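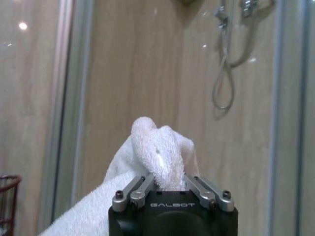

Aufbereitung von Frotteewäsche in Gästehäusern

Die folgende Anleitung richtet sich an die Hauswirtschaft der Gästehäuser Drillham und Uvero. Sie ersetzt die Fassung aus dem September des Vorjahres.

1. Sortieren
Weiße Frotteewäsche wird getrennt von Bettwäsche und Buntwäsche gesammelt. Stücke mit gezogenen Schlingen sind auszusondern. Überstehende Fäden werden abgeschnitten, keinesfalls herausgezogen.

2. Waschen
Die Trommel ist höchstens zu drei Vierteln zu füllen. Es gilt das Programm für Kochwäsche; das Waschmittel wird nach der örtlichen Wasserhärte dosiert. Auf Weichspüler ist zu verzichten, weil er die Saugfähigkeit mindert.

3. Trocknen
Vor dem Trocknen werden die Tücher einzeln ausgeschüttelt. Das Flusensieb ist nach jedem Durchgang zu reinigen.

4. Falten und Lagern
Handtücher werden der Länge nach gedrittelt und anschließend einmal quer gefaltet. Die geschlossene Kante zeigt im Regal nach vorn. Frisch gewaschene Stücke kommen unter den vorhandenen Stapel.

Rückfragen beantwortet Mehwish Niazi, Wäscherei Uvero, Raum 103.

Stand: 10. Juli 2020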